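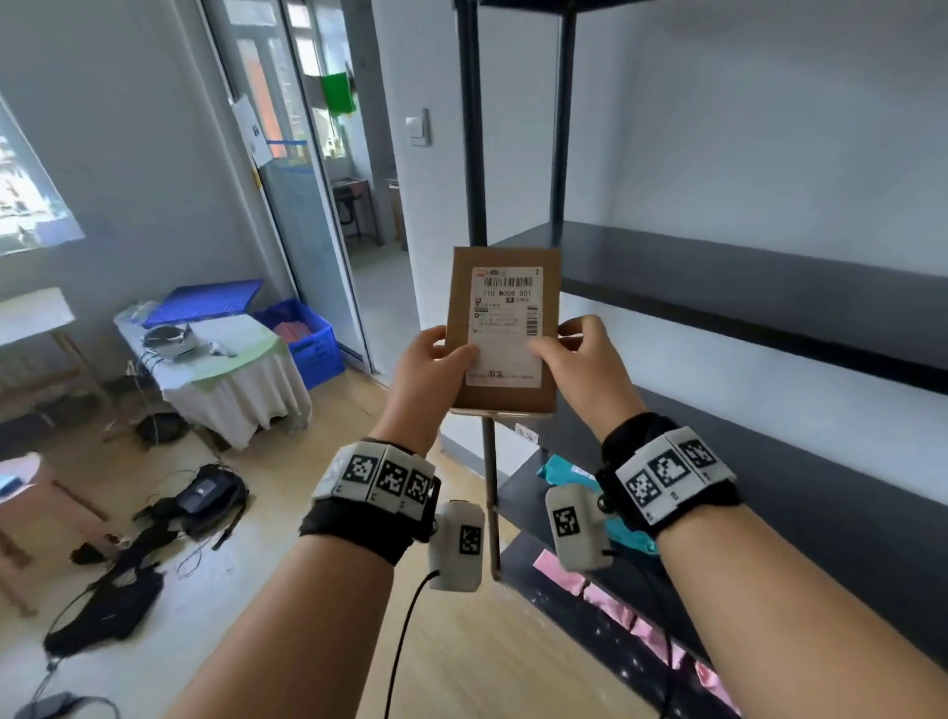 Stomside Junior, Issue 153, page 5

How does a parcel know where to go?

I love getting mail. I love it so much that one day I started wondering about the part in the middle, after somebody sends a package and before it lands on my doormat. So I went and read up on parcel shelves (yes, really!) and now I want to tell you everything.

Let's start with the label. On a flat cardboard package like this one, the big white sticker covers most of the front. See the stripes? They're called a barcode. A scanner shines light on them, and the dark stripes bounce back less light than the white gaps do. A computer turns that pattern into numbers or letters, quicker than you can say "parcel."

Now look for the big bold code, 110 M00B 001. Big letters are great for people, who can read them without a scanner! The smaller lines are in Chinese, and so is the little paper tag on the shelf.

Shelf tags work a bit like coat hooks at school. If your hook has your name on it, you don't have to hunt through every coat in the hallway. Lots of parcel rooms give each shelf its own name or number, and then finding a package is easy peasy.

Parcels don't all come in boxes, either. There's a teal mailer bag on the lower shelf, and a pink plastic parcel too. Bags are light and squashy, so they're good for T-shirts and socks. Cardboard is stiffer, and I'd pick it for a book or a drawing I didn't want bent.

Try it at home! Make a label for each of your toy shelves, then write matching codes on scraps of paper and tape them to your toys. Mix them all up and ask a friend to put everything back. My friend Juniper Castellanos called her top shelf 2143 and still put the dinosaur on the wrong one.

Words by Tyson Boychuk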